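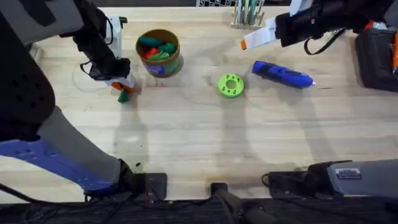 *Toy vegetables and a round container: a decent first job for a two-arm setup.*

## Before you spend a weekend teaching a robot to tidy up

Every seller says you "just show it once." I don't buy it. Imke Fuchs, who ran the demos in our shop through December, recorded 326 of them for one pick-and-place job, and I still wouldn't let the result near my good bowls.

A few things that saved us grief:

- **Start with toys.** A carrot-shaped toy costs little to replace and doesn't roll as badly as a real onion.
- **Leave some clutter out.** If you only teach on a bare table, don't expect much when there's a glue gun lying on it. Move the odds and ends between runs.
- **Go slow on the remote.** Jerky driving gets copied, jerks and all.
- **Hand-guiding is fine for one arm.** With 2 arms you run out of hands. Use the remote.
- **Throw out bad runs the same day.** You won't remember which ones they were.
- **Check the cable loop at the wrist** before each session. Ours snagged twice.

The Torkska guide says to plan on up to 800 runs for a new task. That sounds high to me, but it's closer to the truth than the Prorico brochure, which promises results by lunch. Ask to see it work on somebody else's table before you pay.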